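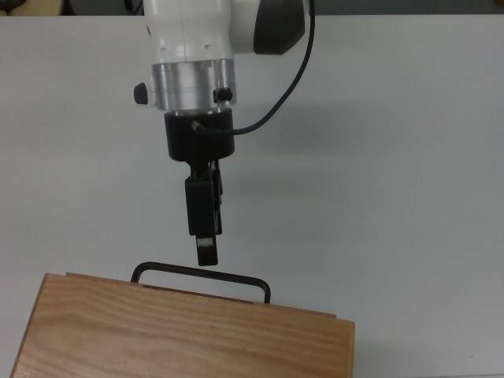 Does a drawer have to be emptied before its runners are cleaned?

Emptying is recommended. A loaded drawer is awkward to lift clear of the cabinet, and loose items tend to fall behind it. Place the contents on a towel or tray and return them when the runners have been wiped and the drawer is back in position.

Drawer Care and Handle Placement: Household Notes from the Drarora Open Day

The Zodemgate Home Advice Office publishes these notes for householders who maintain their own furniture. They follow the open day held in February at the Drarora workshop, where visitors watched a robot arm take hold of a bar handle and work the drawer of a small wooden cabinet. Staff from both organizations answered questions on drawers, handles and runners throughout the afternoon, and the advice given is set out in full on this page.

The demonstration proved useful to householders for a practical reason. A machine fitted with two fingers pulls at one place on the handle and in one direction. A person with a drawer that sticks will shift a foot, lift slightly, or use the other hand on the corner, often without noticing. Visitors were invited to try their own drawers at home in the same plain manner: one hand, at the middle of the handle, straight out.

Checking a drawer at home

Stand directly in front of the cabinet. Take the handle at its middle and draw it toward you slowly. If the drawer swings to one side, the runners may be out of line with each other or one of them may be loose. If it stops partway, look for dirt on the runner or an item caught behind the drawer.

Next, open the drawer to half its length and press down lightly on the front panel with the flat of the hand. A little movement is normal. A drop followed by a click usually points to a loose screw where the runner meets the side.

Close the drawer from the middle of the front panel and then from each end in turn. A narrow drawer should close easily from any of the three positions. Wide drawers are less forgiving, and a slight drag from one end is no cause for repair.

Cleaning metal runners

1. Remove the drawer. Many metal runners have a small lever on each side that must be pressed before the drawer will come free. Consult the maker's instructions where these are available.
2. Vacuum the inside of the cabinet with a narrow nozzle.
3. Wipe each runner with a dry cloth, then with a cloth very slightly dampened with warm water and a drop of dish soap.
4. Dry thoroughly. Leave the cabinet open for 21 minutes or the length of another small task before replacing the drawer.
5. Apply lubricant only if the maker permits it, and only a trace. Cooking oil should never be used, as it becomes sticky and collects dust.
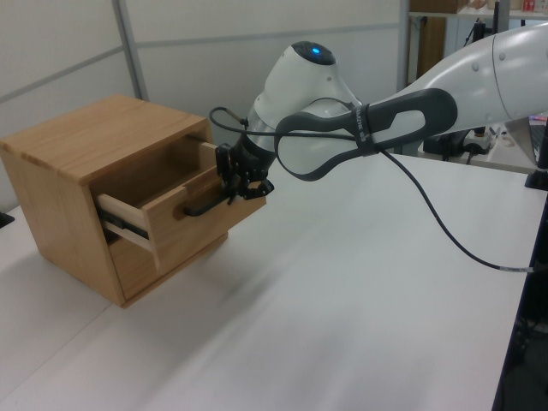
Which type of handle is easiest to use for a person with limited grip?

A bar handle is usually the easiest choice, provided there is enough space behind it for the fingers. Small round knobs require a pinch and are tiring for many people with arthritis. Before buying a full set, fit one handle and use it for several days.

Several visitors asked whether an ordinary cabinet must be altered before a robot arm can open it. Chidubem Akande, who led the demonstrations for Drarora, replied that the condition of the furniture matters a great deal. "We ask first that the drawer run straight and that the handle be tight," Akande told the group. "Those are the same two things I would ask of the drawers in my own kitchen."

Tightening a handle

Most bar handles are held by two screws passing through the front panel from inside the drawer. Hold the handle steady with one hand and turn each screw with a screwdriver of the correct size. Alternate between the two so that the handle settles evenly. Stop when it no longer moves. Further force may crush the wood fibers or strip the thread.

Where a screw turns without tightening, remove it and compare its length with the thickness of the panel. A screw that is too long will reach the bottom of its thread before it grips; a washer under the head normally corrects this. Where the thread itself is worn, replace the screw and, if necessary, the handle.

Handles that work loose again within a few weeks may be treated with a removable thread-locking compound – the mildest grade is sufficient for household use.

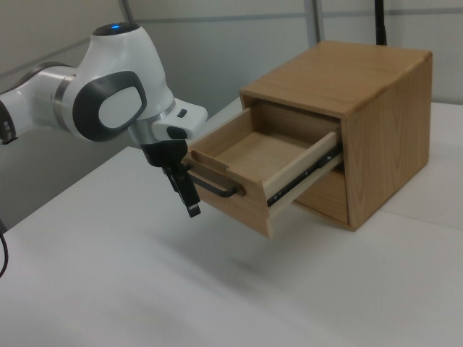

Keeping a Cabinet Steady

A light cabinet can slide or tip when a drawer is drawn out, particularly if the drawer is full and the cabinet stands on a smooth surface. The following measures were recommended at the open day.

Place heavier items in the lowest drawer. Open one drawer at a time. Fit rubber or felt-backed pads under the base, choosing rubber where the floor is smooth and the cabinet tends to move. Any tall chest should be fixed to the wall with a bracket or strap suited to the type of wall, and this is essential in a home with young children.

If furniture falls and a person is trapped or injured, call 911 before attempting any repair or tidying.

Care of bare wood inside the drawer

Unfinished drawer interiors are common and need little attention. Brush out crumbs and dust along the grain. Avoid wet cloths, which raise the grain and may leave marks. A stale smell can often be removed by leaving the drawer open in a well-aired room, with an open dish of baking soda inside it overnight.

Light roughness on the top edge of a drawer side may be rubbed down by hand with fine abrasive paper. Wipe the dust away completely, keeping it off the runners. Drawer liners should be cut slightly smaller than the floor of the drawer so that they do not ride up at the corners.

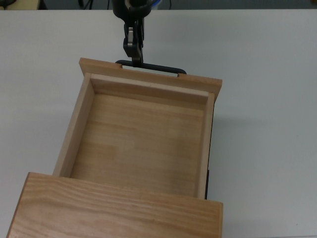
NILBERG, May 6, 2020 – The Zodemgate Home Advice Office has released its drawer care notes in printed form following requests from those who attended the Drarora open day. Almost 80 people came to the workshop on Okoro Road, and many asked for a copy to keep with their household papers.

The printed notes contain the checks and cleaning steps given on this page, together with a blank sheet on which householders may record handle sizes and screw lengths. Copies are free and may be requested by mail. Please state whether large type is required.

Questions about the robot arm and its demonstrations should be sent to Drarora. Questions about furniture care should be sent to the Advice Office, with the type of runner and the width of the drawer noted in the letter.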